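Erngate Community Help > Wildlife and Nature

Frog call survey - how long should I record, and does wind ruin it?

Sarla Rawat
Posted Jun 14, 2025

I've signed up for the frog count at Trekurness wetland and been given two spots to visit, one beside the creek and one at the old dam. The info sheet says to record calls after dark but gives no length. My first go at the creek was seven minutes and half of it is wind. Is that any use, or should I go back?

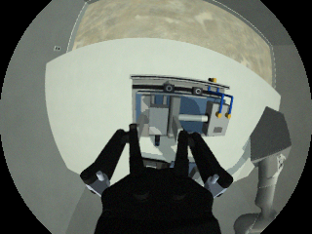
I'm only using my phone. I can pick out one call for certain, a sort of slow clicking, and there may be a second species behind it. I'd also like to know if I'm allowed to list a frog I heard but didn't record.

Kazmi

Seven minutes is longer than you need. Our group does three at each spot, standing still, with the phone held out from the body. Wind is a problem if it drowns out the soft callers, so turn your back to it or try again on a calmer night. Don't delete the first one though - send it in and write "windy" in the notes. Whoever checks it can often still get a species.

For the frog you heard but didn't record, put it in the comments and leave it off the species list. Stay 50 metres or more from the road if you can. Wash your boots between the creek and the dam, as chytrid fungus travels in mud.

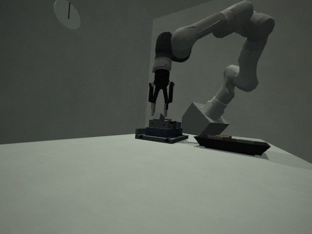
Robot arm above a small fixture, with a tray alongside.

Grovard

Agree with most of that. I go in January after rain and get far more calls than in winter, so don't be put off if the dam is quiet at the moment. A quiet visit still counts, send it in as a nil result. No idea about the phone, I use a proper recorder.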